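# Chapter 4: A Morning at Rosilgate

Most of the chapters in this book start at a desk. I want to start this one in a car park in November, at 9 in the morning, with a paper cup of tea going cold on the roof of my car while I hunted for my visitor's pass.

I'd been invited to the open day at Rosilgate, which is what everybody calls the old mill buildings on the edge of Stukthorpe. A firm called Cusura has the ground floor there and works on robots that handle clothes. I had been writing about industrial robots for years by then, the sort that weld and stack and spray, and I thought I knew roughly what I was going to see. I'd packed a notebook, a tape measure (I never used it) and a list of 23 questions. I got through four of them before I put the list away, because they were all the wrong questions.

So this chapter is about handling soft things, and about how to look at a robot demonstration when you're lucky enough to be in the room with one. The two subjects belong together, as I hope you'll see. By the end of the chapter you should be able to explain what we mean by a *deformable object*, describe why two arms are often used on one piece of cloth, and write a decent visit report of your own.

## 4.1 Before you go in

Every open day has a talk at the start, and ours was in a side room with too few chairs. I stood at the back next to the biscuits. The speaker told us that a box has six faces and a shirt has as many as it feels like having, and I wrote that down and underlined it, because it's a lovely way of putting the problem!

Think about a box for a moment. If a robot knows where one corner is and which way the box is turned, it knows where all the rest of it is too. Engineers call this the *pose* of the object: its position plus its orientation. Six numbers will do the job. You met them in Chapter 2 when we stacked crates.

Now drop a jumper on the floor. Where is it? Which way is it facing? One sleeve might be underneath, the other inside out, the neck folded over on itself. You could write down 300 numbers and still miss a crease. An object like this, which changes its own shape when you touch it, is called a **deformable object**. Cloth is the one we'll spend most time on, though rope, dough and cables all behave in their own awkward ways and turn up in the exercises.

The speaker also explained the house rules: stay behind the line, ask before you touch, keep your coffee out of the workroom. Copy rules like these into your visit report. They tell you a good deal about how a place thinks about its machines.

## 4.2 On the floor

I'm going to be frank about my first impression of a cloth robot at work, which was that it was slow. A family next to me drifted off to look for the toilets halfway through one lift. I nearly did the same. Then I started watching the fabric instead of the arms, and after that I couldn't leave it alone, and I ended up staying at the same bench until they called us for lunch.

A single gripper can pick up a pair of trousers perfectly well. The trouble is what it's got once they're up. They hang from one point in a long twisted rope, and most of the garment is hidden inside its own folds. Add a second gripper, get the two of them onto the same edge, move them apart, and gravity does a lot of the work for you. The cloth opens out. You can find the hem, you can find the sides, and folding becomes a thing you could plausibly plan.

This is why so many cloth systems are **bimanual**, meaning they have two arms working together. It's also why the waistband matters so much with trousers. It's the one edge that's reinforced, easy to recognise and straight-ish when pulled. I'd never given a waistband a moment's thought before that morning. I've thought about them a lot since (my family can confirm this).
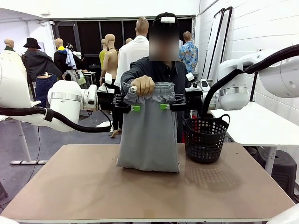

What makes cloth harder for a robot to pick up than a box? Cloth changes shape as soon as it is touched, so the robot can't work out where the whole thing is from knowing where one part is.

Back at the bench, I had a chat with one of the Cusura people about fingertips. A hard metal tip will hold a casting all day, but thin fabric slides out of it or gets marked. The answer is usually a pad of something softer with a bit of grip to it. Press too gently and the cloth slips; press too hard and you pick up the layer underneath as well, and then you've got two things when you wanted one. We'll do the sums on friction and grip force in Section 4.4, and they aren't bad sums.

## 4.3 What to write down

I was rather proud of my notes until I got home and read them. I had a page and a half on the building and a very nice sketch of a radiator. Bonsu, the training scheme that sends school groups round Rosilgate, has a better system, and I've borrowed it for this book with their blessing. They ask every visitor to fill in four lines for each machine:

- **Job:** what is being handled, and what counts as finished?
- **Contact:** where does the machine touch the thing, and with what?
- **People:** who is nearby, and what are their hands doing?
- **Trouble:** what went wrong while you were there, and who put it right?

The third line is the one students leave blank. Fill it in! A good deal of work around robots is still done by people, setting things out, steadying them, starting again, and a report that leaves them out is only telling you half of what happened.

For the fourth line, be patient. At most demonstrations something will go wrong if you wait long enough, and the hosts are usually happy to talk about it. I asked about a dropped sleeve and got the best ten minutes of the day.

### Try this at home

You'll need a pair of soft trousers, a table and two clothes pegs.

1. Drop the trousers on the table without arranging them.
2. Hold one peg in each hand. You may only touch the cloth with the pegs.
3. Find the waistband, lift it at both sides, and let the legs hang.
4. Lay the trousers flat and fold them once.

Time yourself, then do it again with one eye shut. Write down the moment you were most tempted to use your fingers, and keep that note safe, as you'll want it for the first exercise in Section 4.5.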